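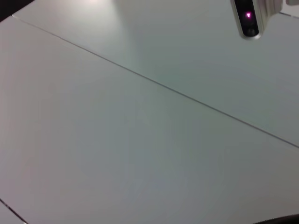

Fig. 1. Pale gray tabletop made of panels. The long dark line is the seam between two of them.

UDBRIDGE EVENING COURSES
Care and Setup of Shared Rooms
Handout 4: Joined Tabletops
Rochelle Bolger
Revised 12/24/22

Please read before the practical session and bring it with you. Pages 1 and 2 of the last handout (chairs, stacking, storage) are still needed for the test in February.

1. Words we will use

Panel: one flat piece of a tabletop. A large table can have one panel or many.

Seam: the line where two panels meet. In some books you will find "joint." In this course I use "joint" for the parts that hold the panels together from underneath, and "seam" for the line that you see and feel from above. Please keep these two words separate in your written answers, as in former years many students lost points by mixing them.

Gap: the open space in a seam, from the edge of one panel to the edge of the other.

Step: the difference in height between two panels at the seam. A step of zero means that the panels are flush.

Run: all panels that stand together in one line.

2. Reading a surface

Before you touch a table, look at it. In Fig. 1 the long seam is easy to follow, because it is a thin dark line and the surface on both sides is pale and smooth. A second, shorter seam goes across the lower left corner, and it runs nearly parallel to the long one. So the big panel in the middle is bounded on two sides. Near the top right there is also a short piece of a third seam, but it is faint and the surface is bright at that place. It is very easy to miss such a line when you make a drawing of the table.

Look also at the color. The tone changes slowly from a cool gray, a little greenish, to a warmer gray, a little pink. When we discussed this in the first group, several students said that the panels must come from different deliveries. It can happen, of course, but from color alone we cannot decide it. Light from a window is cooler than light from many lamps, and a pale matte surface takes on the color of everything near to it. To compare two panels, carry one to the place of the other and look again. Or put the same sheet of white paper on both. If the paper changes its tone in the same way as the panel, then it is the light.

A dark seam also does not say how wide or how deep the gap is. A very small gap looks dark from above. So does a gap filled with dirt, and so does a gap with nothing in it. For this we have the test in section 3.

3. Card test for the gap and the step

You need: one plain index card, a straight ruler, a pencil, the record sheet.

Hold the card upright and try to put its edge into the seam. Begin at one end and repeat at every hand's width. Write down for each point: "does not enter," "enters with pressure" or "enters freely."

Then lay the ruler across the seam, so that half of it is on each panel. Press with one finger on one side, afterwards on the other side. If the ruler rocks, there is a step. Mark on the sheet which panel is the higher one.

Close your eyes and pull one fingertip slowly over the seam in both directions. The finger is better than the eye for this work. A step that you feel when you go from left to right and not when you come back means that the left panel is the lower one.

Do not use a knife or a screwdriver to test the gap. The edges of panels are the weakest part, and a damaged edge stays damaged.

4. Causes of a step

The most common one is the floor. Most floors in older buildings are not level, and two tables which stood flush in one room will show a step in the next. Turn the adjustable feet first. With the Tikeo tables that we have in Room 7, one full turn of the foot is enough to see the change at the seam. Turn, then wait until a partner has checked with the ruler, then turn again.

The second cause is the connectors. They become loose when people pull a run of tables across the floor in one piece. Carry them separately. (I know that it takes more time. Also the feet will thank you.)

The third cause is moisture in the core of the panel. Then the edge grows thicker and the step is highest exactly at the seam, and it becomes smaller when you go away from it. Turning the feet cannot help here. Report the panel and do not put it in the middle of a run.

5. Cleaning

Order of work:

Clear everything from the table, also things that somebody "only left for one minute."
Brush the seams with a dry, soft brush. Always brush along the seam. If you brush across, you push the crumbs in.
Vacuum along the seam with the narrow nozzle.
Wipe the panels with a cloth that is damp and well pressed out. Begin in the middle of a panel and stop two fingers before the seam.
Wipe the last strip with a second cloth, nearly dry, in the direction of the seam.
Dry everything with a towel.

Never spray directly on the table. Spray on the cloth. Liquid finds the seam very fast and stays there, and this is how the moisture from section 4 comes into the panel.

For pencil marks use a white eraser before any liquid. For glue, ask me. The cleaner from Bouvier in the blue cabinet is made for glass, and on a matte surface it can leave shiny spots.

After the drying, bend down until your eye is low and look over the table against the light. From this position you see streaks that are invisible from above.

6. Working on a table with seams

Writing: one sheet of paper over a seam gives a broken line. Place the students so that each has his or her paper inside one panel.

Cutting: do not use the seam as a guide for the blade. It looks practical, and every year somebody tries it.

Small parts (beads, screws, pins): use a tray. Parts that fall into the gap are seldom found again.

Measuring: a seam is not a reference line. Measure from the outer edge of the table. Seams that look parallel may differ when you measure them at both ends, so do not assume it. Measure both.

Cloths and covers: a thin cover will show every step. For events in the Letow hall use the thick underlay, and place it so that the edge of the underlay does not lie over a seam.

7. Worked calculation

A run is made of four panels of equal width. The total length from outer edge to outer edge is 127 inches, and the gaps are too small to measure. What is the width of one panel?

127 divided by 4 is 31.75, so each panel is 31 3/4 inches wide. The first seam is then 31 3/4 inches from the outer edge, the second 63 1/2 inches, and the third 95 1/4 inches. Note that four panels in one line have three seams. If you calculated four seams, you counted an outer edge.

8. For the practical session

Work in pairs. Each pair receives one run of tables and one record sheet. You have 10 minutes for the drawing, and please draw the seams first and the outer edges after. Mark faint seams with a dotted line and strong ones with a full line. Then do the card test on the longest seam.

Write on the sheet the room, the position of the windows and which lamps were on. Without the light conditions I cannot compare your notes about color with those of the other pairs.

Return the cards and the rulers to the gray box. The sheets stay with me until the next session, and you will receive them back with my remarks in pencil.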